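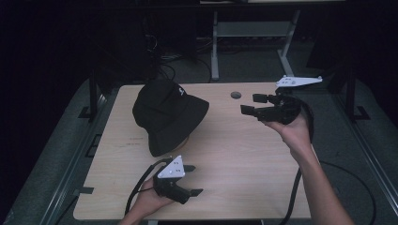 ## 4.2 Comparing the two finger sets on soft items

The hard objects in Section 4.1 told us little about the difference between the Zakura and Levia fingers. Both sets held the blocks and the cups well enough that the grip itself was rarely the cause of a failed trial. We therefore repeated the comparison with soft items: hats, gloves, a folded towel and a cloth bag.

Two operators, Brayan Carhuamaca and Aicha Ouazzani, recorded all of the demonstrations with a pair of hand-held grippers, one in each hand. Each gripper has two fingers and carries a marker plate on top, which we use to recover the pose of the hand. Figure 6 shows the grippers on either side of a black bucket hat. Both grippers were fitted with the same finger set within a session, and the sets were swapped between sessions.

**Figure 6.** Two-handed work with a bucket hat. One gripper is near the front of the table by the brim, the other to the right of the hat.

We collected 500 demonstrations and split them evenly between the finger sets. The task for the hats was to take the brim with one gripper, steady the crown with the other, and turn the hat over without letting it leave the table. A trial was stopped if either marker plate was lost from view for more than 2 seconds.

Of all the demonstrations, 43 were thrown out. Most of these came from lost markers during the turn, when one forearm passed over the other plate. Khadija El-Sayed checked the rejected trials by hand and found no clear link to the finger set in use, so we did not try to replace them.

The Levia fingers are thinner at the tip and slid under a brim lying flat on the table with less pushing. The Zakura fingers often shoved the hat away first, and the operators learned to pin the crown before reaching for the edge. Once the cloth was between the fingers, the order was reversed. The wider Zakura pads kept hold of a single layer of fabric through the turn, while the Levia tips let the brim rotate in the grip.

Both operators preferred Levia for the towel and Zakura for the bag. They did not agree on the gloves. Ouazzani also noted that the cables pulled at the wrist during long sessions, and from January on we left more slack behind each hand. Trials from before that change are kept in the set and marked in the log.

We did not test fingers with a soft coating. The Bennani pads used in our earlier work at Rudumdale do not fit this gripper body without a new mount.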